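Workshop notebook, Boton room
26/07/2019
Shorts for Zadska, episode 4, walk cycles and sound
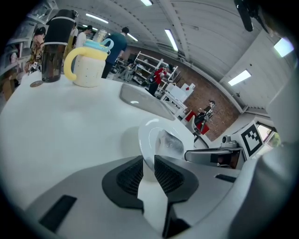
Picked up where we left the ferry episode. The animatic is locked at 70 seconds, which is what Gittins asked for, and the game's logo has to sit inside that and not after it. So the last gag loses its pause. I tried taking the time out of the opening pan first and it made the harbor look like a stage flat, so the pan stays.

Cutout puppets: the ferryman rig is done except the left hand. Dario Bianchini redrew the hands with the fingers together, as in the game's own wall carvings, and they read better at small sizes. The old ones had gaps that flickered when we scaled down for phones. Old hands are in the folder marked retired, don't delete them, episode 2 still points to them.

Walk cycle is on twos. On ones it looked too smooth for the joke, the figures should move like somebody is sliding them along the wall. Renzo wanted to try threes. We did, and the feet skate badly when the ferryman turns. Twos it is, with the turn drawn as a straight swap, no in-between.

Texture pass. The plaster overlay was set to multiply at full strength and it killed the reds. Took it down until the sail was red again, then matched the other shots by eye. Shots 9 and 11 still look gray next to the rest. I think they were exported before the color change. Re-export tonight and compare.

Frame count problem: the export came out at 534 frames for the middle section and the sound file is longer than that by a bit under a second. Checked the project settings, nothing wrong there. The missing part is the hold on the guard's face, which had been trimmed in the edit but not in the sound session. Put the hold back. It's funnier with it anyway.

Dialogue. The guard's line about the toll is still the scratch read (me). The real one is due from Trivham along with the oar creaks. If the line comes in longer than the scratch we'll have to move the mouth shapes, so I have left that shot unrendered. Dario has done mouths for the passenger and the goat. Goat only has two shapes, open and shut, and needs no more.

Note from the Gittins call: they don't want the order's masks shown before the final shot, as the game keeps them back until its second chapter. We had one on a shelf in the background of shot 3. Swapped for a jar. Also they asked if the goat could be a playable character. Renzo said that was not up to us.

Spent too long on the water. Three versions:
a) flat wavy line, moves left. Fine.
b) two lines at different speeds. Better, but crawls when compressed.
c) painted strip, 200 percent width, slid under the boat. Looks best, loop point shows if the boat stops.
Going with c. The boat only stops once, so I'll hide the join behind the mooring post.

Storage: the project drive is nearly full again. The renders for episodes 1 and 2 can move to the archive drive once Gittins signs them off. Please don't move the source files yet. The whole set has to be live before the game ships in December and there will be recuts.

To do
Left hand, ferryman (Dario)
Re-export 9 and 11, check reds
Chase Trivham for the toll line
Mooring post, make it wider
Send Renzo Bianchini the goat mouths so he can reuse them in episode 6
Title card still has the old spelling of the ferry's name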